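Walk-round checklist, sheet-metal bins and block stock
Site: Grotton, back bay
Month: May
Marks used: OK / FIX / WATCH / NA

General area
Floor around the bin stands swept - OK. Bit of cardboard by the door, picked up.
Aisle clear to both exits - OK
Lighting over the bins - OK, one tube flickering at the Skevley end, reported already
Extinguisher tag in date - OK
First aid box - WATCH. Short on the small dressings. Same as last time.

Bins, outside
Stands level, no rocking - OK
Feet bolted - FIX. Bin 2, one foot bolt only finger tight. Tightened by hand, needs the proper wrench and a mark put on it.
Top edges, run a gloved hand round - OK on all except the Skesari one, burr on the short side. Taped for now. Tape is not a repair, please file it down and take the tape off after.
Labels readable - FIX. Label on bin 2 still says max load 510 lb, the sheet in the binder says 600. One of them is wrong. Use the lower number till somebody finds the drawing.

Bins, inside
Check for loose metal, packaging, tape ends, anything that isn't stock. Check the ledges as well as the floor, stuff sits up there and drops in later. Scuffs and stains are fine, write them down the first time and then leave them. Dents you can catch a fingernail on are not fine. Look at the floor fasteners, they should sit down flush and not spin.
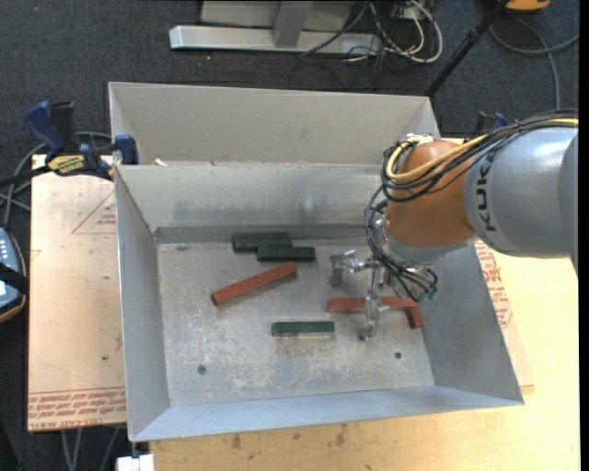 Cleaning is wipe down with a damp rag, no solvent, dry it after. Don't hose them. Last round there was water sitting under the Yüksel bin and it took two shifts to dry out.

Seams and corners - OK, no splits found
Wall panels, push test - OK, no flexing
Drips or rust at the base - WATCH, bit of brown under the Yüksel bin, wiped off easy enough

Block stock
Corners not chipped - OK mostly. Took 2 out, one split along the grain of the paint, one with a corner gone. Both in the reject tub.
Paint not flaking - OK
Spares on shelf - 19 counted, card says the same. OK
Spares shelf not overloaded - OK, but somebody put the grease tins up there agian. Moved to the chemical cabinet.

People stuff
Gloves at the hook - OK, larges running low
Lockout tags in the drawer - OK
Nobody reaching in without locking out first - reminded evening crew. Doesn't matter if it's only one block.

Still open from before
Step stool missing a rubber foot. Still missing. Take it out of use, I put a tag on it.
Door closer slams - ordered, no part yet.

Next round: start with bin 2 bolt and the label, then the burr. Bring the wrench.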